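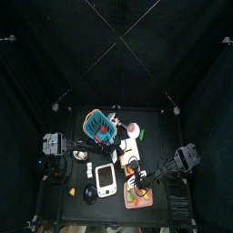
The play table with everything tipped out.

Sorting toy food: one big tub or small boxes?

skemby_dad
We've ended up with a mountain of pretend food and odds and ends on a black table. Teal basket with a red ball in it, white bowl, pink tray, a little black-and-white animal and so on. At home it all goes in one tub and the kids can never find the piece they want. Does anyone sort theirs by type, or is that a waste of a Wednesday night?

Etenesh Wubshet
Sort it. I use open-fronted boxes on a low shelf, one kind of food in each. My two put things back far more often now that they can see where it goes.

katiyar42
Disagree. One tub, lid on, done. I tried sorting in June and it lasted four days. Kids mix everything up, and that's half the fun of playing shop.

skemby_dad
Fair enough, but four days is better than we're managing.
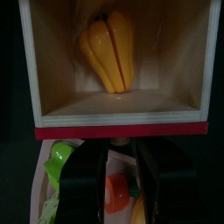

Open-fronted boxes are worth a try before you buy any more tubs. You want one deep enough that the bigger pieces don't roll out and small enough that it can't become a second junk pile. The bananas stand up in this plywood one with their tips on the floor of the box, and a kid can see what lives there without a label. I'd do fruit first and leave the rest in the tub for now.
– Amanuel Seyoum

katiyar42
A whole box for one bunch of bananas? Our shelf is 42 cm wide. I'd run out of room before I got to the vegetables.

Amanuel Seyoum
Put all the fruit in together then. Doesn't have to be one item per box.

Etenesh Wubshet
What's the red bit along the bottom of the box? If it's paint I'd do a different colour for each group.

Amanuel Seyoum
Could be tape or paint, I didn't look closely. Colours would work either way. Sand the front edges if you make your own – plywood can be splintery.

skemby_dad
Going to try three boxes on the bottom shelf and keep the tub for everything else. Will post again if it makes it past day four.

katiyar42
My money's on the tub.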